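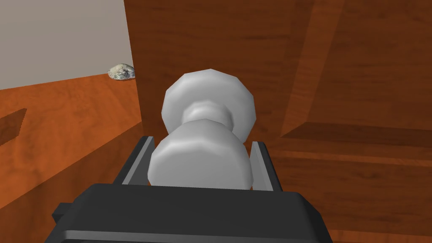
Ticket 374: wrist camera policy falls apart in the simulated cabinet task

Project: Wakirex
Opened: 4/7/18
Status: open, workaround in place

Okay, so this is going to be a long one, because I've been poking at it on and off and I want it all in one place before I forget which things I tried. Sorry in advance to whoever gets pinged!

Short version: the policy we trained on wrist camera views in the wooden cabinet world does well as long as the gripper has something in its fingers. Once the fingers are open and there's nothing but flat surface ahead, the predicted motion gets jumpy and the arm wanders. I thought it was a bug in the controller. I now think it's mostly the method, or at least how we set the method up, but please read on before you close this as "not a bug" (looking at you, Xiuying Dai).

What I was running

The regular evaluation, straight from the Turkevcombe branch, no local edits. 260 episodes, same cabinet, same wall, and the white spool thing (I keep calling it the pawn, so if you see "pawn" in my logs, same object). The network gets the wrist view and the joint angles and spits out the next small hand motion. No depth, no outside camera. The whole point of Wakirex is to find out how far you can get on the wrist view alone, so I don't want to fix this by bolting on a second camera. I know it would help. That's a different paper.

What I expected

Some failures while reaching, some drops, the usual. The Drernley baseline has those too and I wasn't worried.

What I got

The reaching numbers are all over the place depending on the random seed. Same weights, same start pose, and I'd get a clean approach on one seed and a slow drift off to the side on another. Carrying looked fine on every seed I tried. That split is what bugged me. If the controller were broken I'd expect it to be broken in both halves!

Log of things I tried

First I blamed the joint angle feed. We had that mixup a while back where the finger opening was sent in the wrong units, and it looked a lot like this. I printed the values next to the ones saved with the training runs and they match. So, nope. I left the print statement in behind the verbose flag in case anybody wants it.

Then I went after the timing. If the picture arrives a step late, the policy is steering off old news. I forced the simulator to wait for the render before stepping. Everything got slower and the drift stayed exactly where it was. I put the timing back the way it was, so don't worry about your overnight jobs.

Next I swapped the weights. I have 3 checkpoints from the same training run and I ran all of them. The last one is a little calmer than the other two but it still wanders. I also loaded the old Dong checkpoint just for fun, and that one drove the hand into the cabinet on the first try, so let's never speak of it again.

After that I finally did what I should have done on day one and sat down with the saved wrist views from the bad stretches. I stepped through them one at a time with the predicted motion printed next to each one. It took me most of an afternoon and a lot of tea. The jumpy predictions bunch up in the views where the gripper is open and what's beyond it is plain beige.
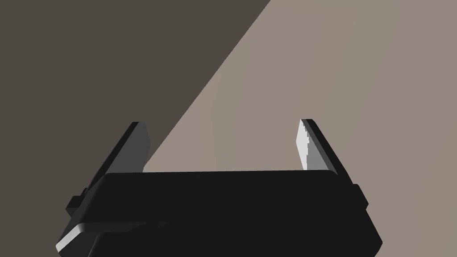 With nothing in there to hang on to, the network seems to grab whatever contrast is left. In a lot of these the strongest line is the one where a dark area meets a light area on a slant, and I'm pretty sure it's the edge of a shadow. I tested that the dumb way: I nudged the light in the simulator so the shadow fell differently, kept the hand still, and asked for a prediction again. The predicted motion changed. The hand hadn't moved, the joints hadn't moved, nothing in the task had changed, only the light. I ran it twice more on other saved states and it did the same thing.

So that's the result, as far as I'm concerned. The policy treats a shadow edge like a landmark. When the fingers are around the pawn it doesn't matter much, I think because the object is big in the view and stays put relative to the hand, so there's always something steady to read. (That part is a guess. I haven't tested it properly.)

Workaround

I added a flag that moves the light a bit at the start of each training episode, and I fine-tuned the last checkpoint with it on. The drift is smaller on the seeds I'd marked as bad. It isn't gone -- one of them still slides off to the side before it recovers. To try it, pull the branch, set the light jitter flag to on, and start from the last checkpoint. Don't start from scratch with the jitter at full strength. I did, and the loss just sat there.

You can also feed the network the last few views instead of only the newest one. I've got this half working. It helps with the jumping, but it makes the hand slow to react when it gets near the cabinet, and I haven't found a setting I like.

Still open

Is the training data lopsided? My hunch is that our recorded runs have way more holding than searching, since the demos all begin pretty close to the object. If somebody has the script that tags the phases, please send it my way and I'll count them up.

Do we want the light jitter on by default? I'd vote yes, but it changes the numbers in the table we already sent around, so I'm not flipping it by myself.

Xiuying, could you rerun the shadow test on your machine? Saved states are in the ticket folder, the script takes the state file and a light angle, and it prints the two predictions next to each other. If yours don't change when the light does, then I've got something weird in my local renderer and I'll happily eat my words.

Update, later in April: Xiuying reran it and got the same change on her end, so my renderer is off the hook. Leaving the ticket open until we decide about the default. The multi-view version is getting its own ticket.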